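Aufstellanleitung Tischrack Drindale, Standort Merkside
Abschnitt 4: Aufstellen und Patchen
Stand: 08.06.2018

Der Abschnitt setzt voraus, dass Abschnitt 3 gelesen wurde. Erfahrungsgemäß wurde er das nicht. Wer die Schrauben noch im Beutel hat, blättert bitte zurück.

4.1 Kabel vorbereiten

1. Patchkabel aus der Tüte nehmen und ganz abwickeln. Kabel, die sich danach wieder zusammenrollen, haben gewonnen und werden erst einmal beiseitegelegt.
2. Stecker gegen das Licht halten. Die goldenen Kontakte müssen in einer sauberen Reihe liegen.
3. Rastnase unter der Tülle prüfen. Ist sie abgebrochen, gehört das Kabel in den Müll und keinesfalls zurück in die Schublade, aus der es seit Jahren immer wieder auftaucht.
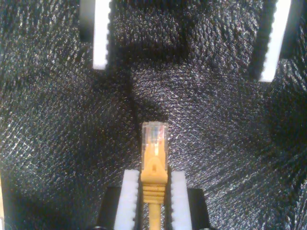

Abb. 8: Gelbes Patchkabel mit RJ45-Stecker. Klare Spitze, umspritzte Tülle, darunter der gerippte Knickschutz.

Hinweis: Kabel immer an der Tülle anfassen. Am Mantel ziehen geht auch, allerdings nur eine begrenzte Anzahl von Malen.

4.2 Tisch vorbereiten

1. Stellfläche freiräumen. Kaffeetassen zählen als Gegenstände.
2. Platte trocken abwischen. Krümel und Schraubenreste drücken sich unter dem Gewicht des Racks mit großer Zuverlässigkeit ins Holz.
3. Prüfen, ob der Tisch wackelt. Ein gefalteter Bierdeckel ist keine Abstützung, auch wenn er in Utach lange als solche geführt wurde.
4. Lampe über dem Tisch so drehen, dass sie beim Patchen nicht blendet. Lackiertes Holz spiegelt gern.

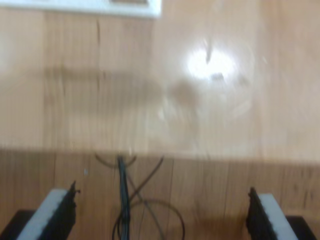 Abb. 9: Helle Tischplatte mit Lichtreflex, im Vordergrund das dunklere Holz und ein schwarzes Kabelbündel.

Vorsicht! Bündel, die über eine Kante laufen, vor dem Aufstellen des Racks sichern. Ein Kabel unter der Grundplatte lässt sich später nur mit zwei Personen und schlechter Laune befreien.

4.3 Zuleitungen am Boden

1. Alle Leitungen neben dem Arbeitsplatz in eine Richtung führen. Welche, ist fast egal.
2. Überlängen in weiten Schlaufen ablegen. Enge Schlaufen sehen ordentlicher aus und sind es nicht.
3. Laufweg freihalten und einmal selbst abgehen, möglichst mit Blick nach oben. So gehen später auch alle anderen.
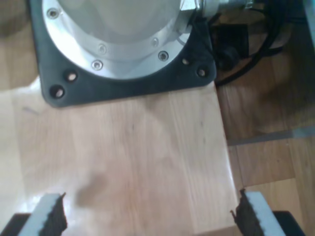
Abb. 10: Schwarze Kabel in Schlaufen, darunter das helle Brett, rechts der dunklere Holzboden.

Wer die Schlaufen bündeln möchte, nimmt Klettband. Kabelbinder sind zulässig, sofern derjenige, der sie festzieht, sie auch wieder aufschneidet.

4.4 Rack aufstellen und patchen

1. Luftpolsterfolie auf dem Tisch ausbreiten. Das Knallenlassen einzelner Blasen ist vor dem Aufstellen zu erledigen.
2. Rack zu zweit anheben und auf der Folie absetzen. An den Schienen tragen, nie am Switch.
3. Sitz von Switch und Server zwischen den Schienen prüfen. Das Fach darunter bleibt frei und ist kein Ablagefach, so einladend es auch wirkt.
4. Patchkabel gerade einstecken, bis es klickt. Klickt es nicht, weiter bei 4.1, Schritt 3.
5. Beide Kabelenden beschriften, jetzt gleich. 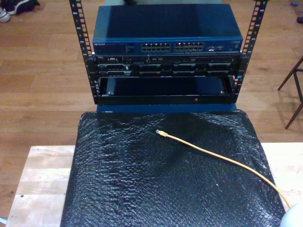

Abb. 11: Offenes Rack auf schwarzer Luftpolsterfolie. Oben der Netgear-Switch, direkt darunter der Server.

Für das vollständige Patchen sind ungefähr 29 Minuten anzusetzen, ohne die Suche nach dem Beschriftungsstift. Den Belegungsplan verwaltet Wanpen Petchrat. Änderungen bitte dort melden, bevor umgesteckt wird.

Weiter mit Abschnitt 5: Einschalten.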